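Sternside Student Robotics - progress report to the Wandberg Fund
April
2 comments | 11 shares

We're past the halfway mark of the grant and I'm really happy to be writing this one. When the students first proposed teaching a robot to handle laundry, I expected them to switch to something easier within a month. They haven't, and the work keeps getting better!

The biggest change since our last report is how much usable practice we record. The students work the cloth with hand-held grippers, one in each hand, and each attempt is saved as a training run. We now have 42 clean runs on shirts, up from 8 in the winter. Short sleeves went quickly. Long sleeves are still a headache - they twist under the body of the shirt and you have to hunt for the cuff before you can do anything else.

Two things we bought with your money made a difference. The new gripper fingers hold thin cotton without slipping, and the extra storage means we no longer delete old runs to make room for new ones (a sore point all last year).

We are behind on one item. The joint session with the Restthorpe club had to move because their exams ran over, so the shared folding test will come in the next period. The Machala module, where first-year students label the runs, is on schedule and 11 of them have signed up, which is more than we had seats for. We found the seats.

Next we want to finish long sleeves and then start on trousers. Spending is within budget on every line, and the full table follows separately.

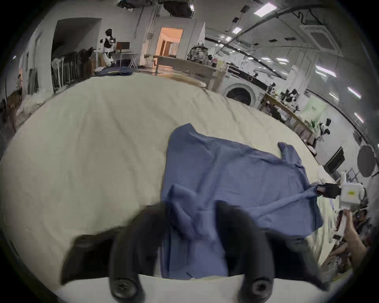

Spreading out a blue garment with the hand-held grippers, Sternside lab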